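3.2 The bench and the clearing task

The second build lives in the shared workshop at Flelldale, where it occupies one white table that the woodturners have agreed to regard as ours. The first build, in Remo Rüegg's spare room in Genddale, was retired when it became clear that the spare room was also wanted for guests. Both versions use two arms bolted to a common base, each with a two-finger gripper and a small camera at the wrist. We kept the wrist cameras through the move and dropped nearly everything else, including a turntable of which the less said the better.

The task is desk clearing, chosen because it needs no explanation to visitors and because a failure costs us at most a pen. A trial starts with stationery and small containers spread over the table and in or near a clear plastic organizer with several compartments. The operator calls out a target, and the arms have 51 seconds to deal with it. The odd number is a typing error from the first week that had found its way into 500 logged trials before Shigeru Maruyama noticed it. Changing it would have meant repeating them.

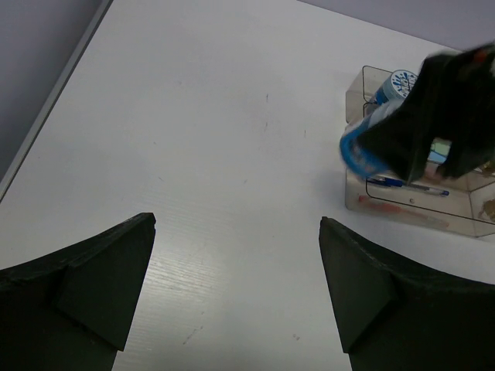

Figure 4. Wrist view during a clearing trial. The other arm is holding a bottle over the organizer.

Division of labor between the arms was at first left to the planner, a lightly modified copy of Proltis, our own scheduling script. Proltis treats the two arms as equals and gives each job to whichever is closer. On paper this is fair. On the bench it produced long standoffs in which both arms approached the same compartment, each waited for the other to leave, and both ran out the clock with perfect manners. We now assign one arm to hold and the other to watch, and swap the roles between trials. The watching arm stays open and contributes only its camera, a use of hardware that would be hard to defend in a funded project. It raised no objections in the workshop, where the band saw is used mainly as a coat stand.

Transparent objects remain the largest source of trouble. The organizer's walls let the cameras see what is stored behind them, so a pen inside a compartment looks reachable from the side. Early versions of the detector believed this and drove a finger into the plastic. We now require every grasp inside the organizer to come from above, enforced by a height limit in the motion code. The limit is crude and we recommend it.

3.3 Holding thin objects

Pens deserve a section of their own, mostly as a penance. The fingers are broad black blocks with tapered inner edges, a shape inherited from Baumgartner, our name for the first gripper (after the street, which also had potholes). A broad finger forgives a poor approach but hides whatever it closes on, so the camera loses sight of the contact just when it would be useful. What remains visible is the part of the object that sticks out beyond the fingertips, and the pose estimate has to be made from that alone. 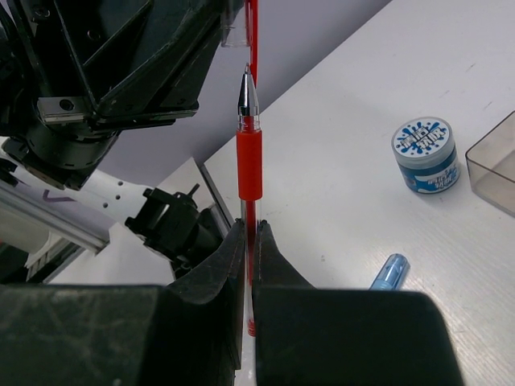

Our estimator fits a straight line to the exposed part of the object and compares it with the center line of the gripper. It was tuned on 50 wooden dowels, all straight and all dull, and it handled dowels very well. Real pens are less cooperative. The red gel pen in the figure, held upright with its silver tip away from the gripper, offers three different surfaces in a short length: metal, then clear plastic, then a textured red grip. The line fit liked the grip and distrusted the clear section, and for several evenings it reported the tip as a separate object floating in space. Joining any two segments that share an axis cured this, at the price of occasionally merging two pens into one very long one. We reject anything longer than the organizer is wide.

Finger pressure is set by a single current limit on the gripper motor. A value of 2000 in the controller's units, whatever those are, holds a pen without marking the barrel. Lower values let it rotate under its own weight. Higher values were tried once by Maruyama, with a mechanical pencil, and are not reported here.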